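Watis Street Food Share - members' newsletter
2020-10-06

Quick one this time, the pickup list needs to go out tonight and I still have half the labels to print. Kitchen corner first, then the boring stuff about crates.

KITCHEN CORNER: FALL FRUIT, AND WHAT TO DO WHEN IT ALL ARRIVES AT ONCE 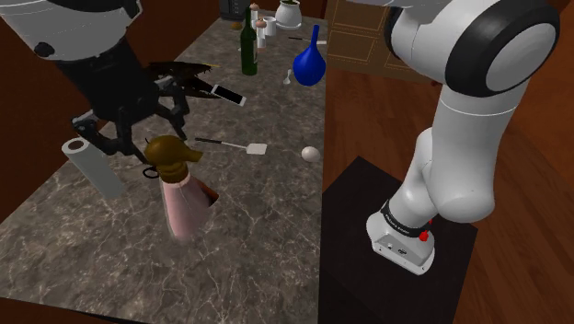
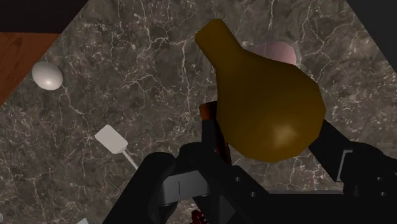 Pears are the big thing for the next few weeks. The orchard out at Plastholm had a heavy year and we said yes to more than we probably should have. 2912 pounds between now and the end of the season, which works out to a lot of pears per household. Most will come to you hard. Leave them on the counter, stem up, not touching each other if you have the room. Go by the shape you know, narrow neck on top and a fat round bottom like the yellow one in the second picture, and press right up at the neck. If the neck gives a little, eat it today. If the bottom gives, you waited too long, make sauce. Color is no help with these, some stay green all the way and some go yellow while they're still like rocks.

Do not put hard pears next to bananas unless you want them all ready on the same morning. I did that last year. Twelve jars of pear butter and I'm still eating it.

Cold storage - the fridge drawer is fine for a couple weeks, longer if you wrap them in newspaper. Take out a few at a time. They ripen a bit uneven coming out of the cold, don't panic.

Easy sauce for the soft ones: peel, core, chop, into a heavy pot with a splash of water and a squeeze of lemon. Lid on, low heat, half an hour. Mash. No sugar needed mostly. Freezes well in flat bags. A pinch of ginger is good, cloves I would skip but people keep telling me I'm wrong.

Roasted: halve them, cut side down, a bit of butter, 400 oven til the edges go brown. Good with the sharp cheese from the Skomeris dairy if you still have any of the September block.

Onions also coming. Keep them AWAY from the potatoes, both go off faster together. Dark cupboard, paper bag, top open.

SQUASH

Butternut and a few odd gourds in the mixed box. The little bumpy ones are for looking at, please don't eat them. The butternut will keep til January someplace cool and dry if the stem is still on. If yours came without a stem use it first.

CRATES

We are down 195 crates. That is not a typo. They cost us real money and the farm won't load without empties to swap. Check the garage, check the trunk of the car, check under whatever you've been using as a plant stand. Drop them at the side door any time it's light out, stacked and rinsed please, last batch had half a cabbage in the bottom.

VAN

The Mangubat garage looked at the van. Brakes are done, and the heater is not worth fixing they say. So drivers bring a coat. We have $4000 put aside toward a newer one and there will be a vote on it at the November meeting, details when I have them. If you know of a van with low miles and a side door that slides all the way, send it my way before then.

PICKUP CHANGES

The back lot is being repaved so use the front entrance til further notice. Same hours. Bring your own bags, we're almost out of paper ones. Half shares are on the left as you come in and full shares on the right. Check teh name on the box before you take it, two people went home with the wrong one last time and one of them was allergic to celery.

Egg shares are full. There's a waiting list on the clipboard by the scale. Hens are slowing down anyway with the shorter days so expect tens in place of dozens some weeks.

Still need somebody for the early unloading shift, 12 boxes at a time on the cart, not heavy work but it is cold. Coffee provided. Reply to this email if you can do even one.

Recipes for the leeks next time, ran out of room.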